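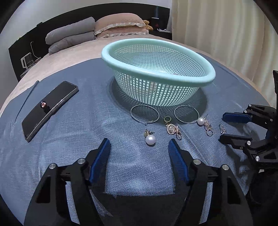

Earring pile so far, green basket is where it all lives for now. Blue cover so I can see the small ones

Boards > Bedroom & Dressing > Small Storage > Earrings: how do you lot keep them in pairs?

New posts - My threads - Search - Rules - Log in

tansy_row
Right, need help. Moved the bedroom round in May and all my jewellery ended up in one basket. Plastic, pale green, the sort with little square holes all up the sides. Sorting it on the bed now, on top of the blue-grey cover.

Big silver hoops, fine, both found. Then there's a gold drop one, tiny green hoop at the top, round pendant bit with clear stones and a twisty tail. Can't find its mate. And a pearl one with a gold clip, big white pearl, ditto.

How do people store these so they stay in twos? Not spending a fortune. Rented flat so no drilling.

marl_pit
Basket's your problem. Holes. Posts go straight through and hook on, then you lift something out and ping, one's under the bed. Had a similar thing in the bathroom for hair stuff and even grips went through it.

Ice cube tray. Done.

tansy_row
Ice cube tray in what though, a drawer? Haven't got a drawer going spare. Top of the chest only

ferrous
Disagree about the basket. Line it with a bit of felt or an old flannel and it's perfectly good. No need to go buying things. I've kept necklaces in a colander type thing for years and the air gets round them.

marl_pit
necklaces aren't earrings

ferrous
No but the flannel stops anything going through the holes, which was your whole complaint.

marl_pit
And it doesn't keep them in pairs, which was hers.

quillet72
Button method. Old shirt button, post through one hole, other post through the other, backs on. Pair stays a pair even if you chuck the lot in a sock. Won't do for the clip pearl obviously, or big hoops, but for all the little ones it's brilliant. I do the hoops on a ribbon.

tansy_row
ooh like that. Have a tin of buttons somewhere. Hoops on a ribbon - tied how? Just threaded and knotted?

quillet72
Threaded, loose bow. Hang it off the corner of the mirror. If they're heavy ones use wider ribbon, the thin stuff creases and looks sad.

Osier
Has anyone had the Tisten stacking trays? Velvety inside, squares of different sizes. I've got 2 of them and like them well enough but the big squares are still too small for proper large hoops. Mine sit on the slant and the lid won't close.

hobbin
Had Tisten, sent back. Lid warped in a week on the windowsill. Cluserex do a flatter one with a long slot down one side, hoops go in that standing up. Dearer mind.

Osier
Windowsill in full sun though? Bit harsh to blame the tray for that. Mine's been on a shelf two years, flat as anything.

hobbin
It's a north facing window

Osier
Fair enough then

ferrous
All this money on trays. Flannel!

gorsebank
Coming in sideways. Check the pearl before you put it away with metal things, whatever you end up using. Pearls scratch, real or not, the coating on pretend ones even quicker. Mine rubbed against a chain all one winter and has a bald patch now. Soft pouch on its own, or wrap it. Same goes for the stones on your drop, they'll be what does the scratching.

tansy_row
Hadnt thought of that. No idea if it's real, it was my gran's and she had both sorts. Shiny at any rate. Will find it a pouch.

gorsebank
Rub it very gently on your front teeth. Gritty is real, smooth is pretend. So I was always told.

marl_pit
please don't put gran's earring in your mouth without washing it first

quillet72
Re missing partners - dressing gown pockets, coat collars, scarf drawer. Hoover bag if you can face it. I found one caught in the knit of a jumper that had been through the wash. Bent but there.

Also strip the bed! If you're sorting on top of that cover run your hand over the wrinkles after. Woven covers grab hooks something terrible, and the drop sort can slide right under a fold.

tansy_row
Good point, it's forever snagging my sleeves. Will have a feel.

hobbin
Card trick as well. Lay a pair out, stick the posts through a bit of cereal box, write on the back where you got them. I've got 31 cards in a shoebox standing up like an index. Flick through in the morning. Ugly but I wear far more of them than I did.

Osier
This is what I'd do if I was less lazy tbh. The seeing them is the thing. When they're in a heap I just wear the same studs.

marl_pit
Frame with mesh across it, stood up at the back of the chest. No drilling, leans on the wall. Old picture frame from the charity shop on Oldale high street was 400 pence or whatever, four quid. Car boot mesh.

ferrous
So mesh full of holes is fine but a basket full of holes isn't.

marl_pit
You're hanging them ON the mesh on purpose. Come on.

ferrous
You could hang them on the outside of the basket too then. Square holes, rim to hook the hoops over. Turn it upside down, even. Free.

quillet72
That's not daft, that. Hooks through the side in pairs, bits that don't hang go in the middle on the flannel.

tansy_row
Trying it. Drop earring hangs lovely off the side. Hoops won't go over the rim, it's too thick, so they're getting the ribbon. Pearl in a sock for tonight.

Update, half ten - other drop turned up, in the washbag. Pearl still on its own. Off to bed once I've cleared it off the bed, ha

Previous thread - Next thread - Back to Small Storage - Top

Comments (4)

pennywort: Done the button thing on all my studs tonight, wish I'd read this sooner. Ran out of buttons.

lathe_end: Kaczorowski hanging roll is good for hoops if anyone's still looking. Zip pockets, goes on a coat hanger in the wardrobe. The clear pockets go cloudy after a bit but you can still see what's what.

dunnock: My mum had 700 buttons and not one spare earring back. Where do the backs go??

ferrous: Flannel.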